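Section 5: Fitting the seal along the edge of the door

Right, if you've got this far you've already cleaned the edge (Section 4) and you've had your cup of tea. I wrote this part of the guide after doing the doors in our own building, so it's the way I do it, which isn't always the way the packet tells you. The packet from Prurnia has one very small drawing and an arrow. I'll try to do a bit better than that!

You'll need the roll of black seal, sharp scissors, a soft dry cloth, a pencil and a steady step stool. The roll is 5 metres long, which does one ordinary door with a bit left over (keep the bit left over, you'll want it in Section 7).

1. Open the door and wedge it so it can't swing. I use a folded tea towel under the bottom edge. A proper rubber wedge is better if you own one.

2. Unroll the seal on the floor and leave it to relax for 23 minutes. Yes, that's a very fussy number, it's what the Hemis leaflet said with my first roll and I've stuck to it ever since. Longer does no harm.

3. Start at the top corner. Peel back a hand's length of the backing, no more, or the whole lot will stick to itself and you'll say things the neighbours can hear.

4. Lay the seal along the gap and press it in with your thumb, working downwards. Don't pull it! If you stretch it now it'll creep back over the winter and leave you a gap at the bottom. Ours did exactly that by February.

5. Keep your other hand flat on the door while you do this, fingers spread, palm to the wood. It stops the door rocking and you can feel straight away if the seal is pushing it out of line.

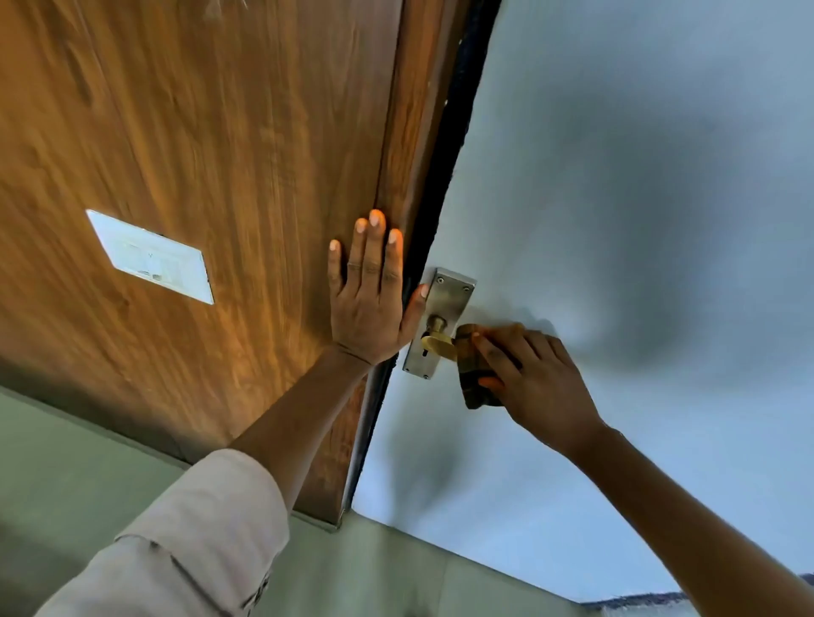
I do the top half first, then get off the stool, have a look from a few steps back, and only then carry on down. It's much easier to lift and re-lay a short length than to discover a wobble once you've got to the floor.

6. Once you're happy with the line, peel the rest of the backing a little at a time and go all the way down. Trim the end with the scissors, straight across. I used to cut it at an angle because it looked smarter, but the point curls up and catches on socks.

7. Close the door gently and leave it shut for 2 hours.

Note: if your door has a label or plate stuck on the face of it, leave it where it is. You don't need to move it for any of this, and the glue underneath can take the finish off the wood. I've got a pale patch on the kitchen door to prove it.

Caution: mind your fingers on the hinge side. If there are children or a dog about, shut them in another room until step 7 is done.

Checking the fit

Open the door again and run a fingertip down the seal from top to bottom. A slightly rough feel is fine, that's how this sort comes. What you don't want is a lump or a spot where it lifts. Then try the paper test: shut a strip of paper in the door and tug. It should drag. If it slides out freely, press that stretch again and give it longer.

Look at the metalwork too while you're up there. If you have a small plate close to the seal, like the one on ours, check that the seal sits beside it and hasn't ridden up over the edge. I've used Nolte screws on mine after the old ones chewed up, and a quarter turn was enough to bring everything snug. 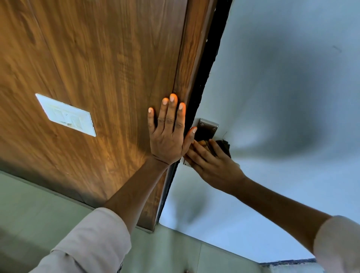

Words and door-wrangling by Rizal Lau
Sornovura Home Guides | Updated Apr 13, 2022

If the door still feels stiff after a day or so, don't start planing anything! New seal is springy and it does settle. Open and close the door as you normally would and try it again at the end of the week. Should it still be sticking then, go back to Section 3 and look at the hinges.

For cleaning, a barely damp cloth is all it wants. Polish makes it tacky, and so does that lemony kitchen spray.

Section 6 covers the strip along the bottom of the door, and you'll need a kneeling mat for that one.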